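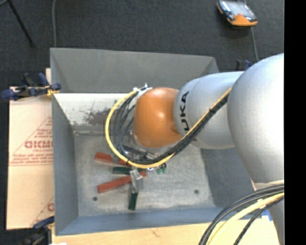
Lostitz Children's Workshop – Team for Things and Materials

Why do blocks make a pile?

Last updated: 5 November 2019

When you finish building, you take your blocks and you pour them into a bin. They make a lot of noise, and then they become still. What you have now is a pile. A pile looks very simple, but there are many interesting questions inside it, and some of them are also interesting for grown-up scientists.

What is a pile?

A pile is many things lying on each other without order. A tower is also many things lying on each other, but in a tower somebody has chosen a place for every block. In a pile, each block has found its own place. It fell, it hit another block, maybe it rolled over one time or two times, and it stopped where it could not fall any more.

Every block in a pile is pulled down by gravity. Gravity is the pull of the Earth. It pulls also on you, on your shoes and on your breakfast. The blocks at the bottom cannot go lower, as the floor of the bin pushes back against them. The blocks on top rest on the ones below. In this way the weight is passed down from block to block until it comes to the floor.

Why does the pile not become flat?

If you pour water into a bin, it becomes flat on top. Blocks don't do this. The reason is called friction. Friction happens when two things touch and one of them wants to slide. The surfaces hold each other back a little. Rub your hands together quickly and you will feel friction, it makes them warm.

Between blocks there is friction at each place where they touch. So a block can lie on a slope and stay there. But if the slope becomes too steep, the friction is not strong enough any more, and some blocks slide down. You have surely seen this with sand on the beach. Dry sand makes a hill with sides that are not very steep. Blocks with flat sides and corners can sometimes make a steeper hill, and round balls make almost no hill at all. They roll away.

The air in the pile

Now think of a box which is full up to the top with blocks. Is it really full? No! Between the blocks there are many small empty places, and in them there is air. When blocks are poured in, they lie crooked and a lot of air stays between them. When you put them in neatly, side against side, there is much less air and more blocks can go into the same box.

In our workshop we tried this with 200 wooden cubes from a very old building set with the name Fuston. When we laid them in rows, they fit in the box and the lid could close. When we poured them, the lid did not close, and Filippos Rallis, who leads the group on that afternoon, had to carry the rest home in his hat. We shook the box after this, and the blocks went down a little. Shaking helps the blocks to find better places.

Why do bins have sloping sides?

Our picture has a gray metal bin with tall sloping sides and a flat bottom. There is only a small pile of colored blocks in it. Many bins and bowls have sides like this – look for some in your kitchen. A sloping side sends things back to the middle. If a block falls against it, it can slide down and come to the others. In a box with straight walls and sharp corners, small blocks like to sit in the corner, and it is hard to get them out with your fingers.

Sloping sides are useful for one more thing. Empty bins with this shape can often be put one into the other, like paper cups, and then they need only a little place on the shelf.

Which block can I take?

Before you take a block out of a pile, look at it from the side and ask: is something lying on it? If nothing is lying on it, you can lift it and the others will mostly stay quiet. If you pull a block from the bottom, you take away a support. The blocks above have to find new places, and the whole pile can move.

Color helps you to search. A red block between blue ones jumps into your eye. A red block between other red ones is much more difficult to find, because you cannot see so well where one stops and the next one begins. Try it with a friend who closes the eyes while you hide the block.

Try it at home

You need blocks, a tray and a box with a lid. Ask first if you may use the tray.

Pour the blocks slowly on the middle of the tray, always from the same height. Look how the hill grows. When do the first blocks slide down? Now lift one side of the tray a very little bit, and wait. Lift it a bit more. Does one block move, or do many of them move together?

Put the blocks in the box by pouring and mark with a pencil how high they come. Shake the box 3 times and mark again. Then take everything out and lay them in neatly. Where is the mark now?

You can do the same with dry beans or with pasta. Pasta with a curly form is very good, it keeps a lot of air between the pieces. Please don't leave beans on the floor, they are slippery when you step on them.

Words from this page

Gravity – the pull of the Earth, it makes things fall down.
Friction – the force that holds back two things when they rub on each other.
Slope – a surface that is higher on one side than on the other.
Support – something that carries what lies on it.

The next page, in April, is about why wet sand is good for castles.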